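Can a Machine Do It Yet? Kitchen and Workshop Chores

Updated in December. Prices are what we saw in stores and will change.

Floors: yes. A robot vacuum handles crumbs, pet hair and dry dust. Pick up cords and socks first. The Olix runs for a full evening on one charge and costs $530. Empty the bin after every run and cut the hair off the brush once a week.

Dishes: half. The dishwasher has been doing the washing for decades. Loading it is still your job. Face the plates toward the center and keep tall items away from the spray arm.

Laundry: half. Washing and drying are solved. Folding is not. The Trodis folder takes shirts one at a time and you have to clip each one on by hand. At $1,443 it saves little work.

Sorting screws: yes, if you have a lot of them. The small Talpur bench sorter wants at least 4,000 pieces before it beats doing it by hand. For a coffee can of mixed hardware, use a muffin tin and a magnet.

Sweeping the shop: no. Metal chips and long shavings jam a household robot. Use a push broom, then a shop vacuum.

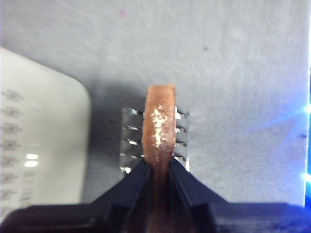
Putting away food and small items is the chore most people ask about. Arms can do it slowly, when each item sits apart from the next. Brittle or grainy things are harder than boxes. The tan piece between the two fingers has white specks like sugar or salt down its face, and a coating like that can rub off on whatever grips it. Glossy packages throw glare, and the white one at the left has two bright spots on it, so turn shiny wrappers away from the lamp if you try this at home. The Drarkham arm needs around 12 inches of clear counter on each side.

Wiping counters: no. Use a damp cloth, then a dry one.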